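Subject: Re: [linitz-data] tiered stand task: what counts as a usable take
Date: 13 Jan 2022
List: linitz-data

On the tiered stand task, the thread asked:

> We pulled the first 396 takes from the Brotell share and trained
> on all of them. The policy reaches the upper tray fine. On the
> lower tray it comes in too high and stalls near the rim. Before we
> ask for more takes, can someone say (a) whether the lower tray
> reaches were all done from the front, (b) which hand was used, and
> (c) whether takes with a second attempt were kept or cut? The notes
> file in the share does not cover any of this. We are also not sure
> the two grippers are on the same clock.

Answers in order, then a proposal.

(a) All 396 were done from the front. The written protocol left the approach direction open, but the operators stand on one side of the table and never walk around it. The set has no side approaches at all, so a policy trained on it has no reason to learn one. If your arm is mounted to the left of the stand, as I gather from the Gitadum setup notes, you are asking for a motion that is not in the data.

(b) Right hand for the lower tray, in every take. The left gripper is held too and is logged throughout, but for this task it mostly stays down on the tabletop. Please do not drop the left stream. We want the model to learn that one hand can hold still while the other works, and the early Shawky runs showed a drifting left arm when we trained without it. 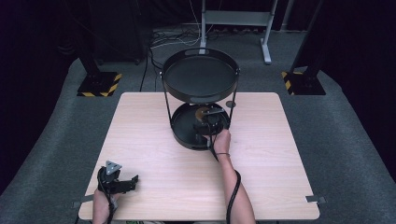 Posted by the list maintainer, Linitz data collection
Filed under: tiered stand, hand-held grippers

The upper tray shades the back part of the lower one, and I think this matters more than the approach direction. From the head view, the tool also hides part of the object once the jaws get close. The policy then has very little to go on for the last part of the reach. In our own tests, the stall starts at the point where the object goes partly out of view, well before any contact.

(c) Second attempts were kept if the operator did not let go of the gripper between tries. They were cut if the operator stopped and reset the object by hand. The rule was applied by two reviewers, and they did not always agree. I would treat the label "clean" in the index as "finished without a reset" and nothing stronger.

On clocks: both grippers are wired to the same machine and stamped on arrival. The head camera is stamped separately. Anything recorded before the September update has a fixed offset between camera and grippers, and the correction is in the header of each file. If your loader skips the header, the jaws will appear to close before the hand gets there. Please check this first. It would produce the same kind of early stall that you describe, and it costs nothing to rule out.

Proposal for the next batch:

Collect 300 new takes on the lower tray only. Keep the stand, but turn it between takes so that the wire legs are not always in the same place. Start the object at a different spot each time, including the back part under the shadow. Use the left hand for half of them.

Leave the upper tray empty for this batch. Takes with objects on both trays can come later, once the lower reach works alone.

Ask operators to pause briefly before closing the jaws. The current takes run straight from reach to grasp, and our segmenter puts the boundary in the wrong place on a good share of them. A short pause fixes that without any hand labeling.

Do not tidy up the cables on the grippers. They do pull on the wrist a little at full reach, and operators have asked to have them routed overhead. Changing that in the middle of the task would give us two sets that move differently. We can reroute when the task is closed.

With everything from the other tabletop tasks, the full pool now stands at 1364 takes. I would not mix the pool in until the lower tray result is understood on its own.

Two things I still need from the Gitadum side: the height of your camera above the table, and whether your loader reads the file header. A plain reply to the list is fine.

--
linitz-data mailing list
To leave the list, send a message with "unsubscribe" in the subject line.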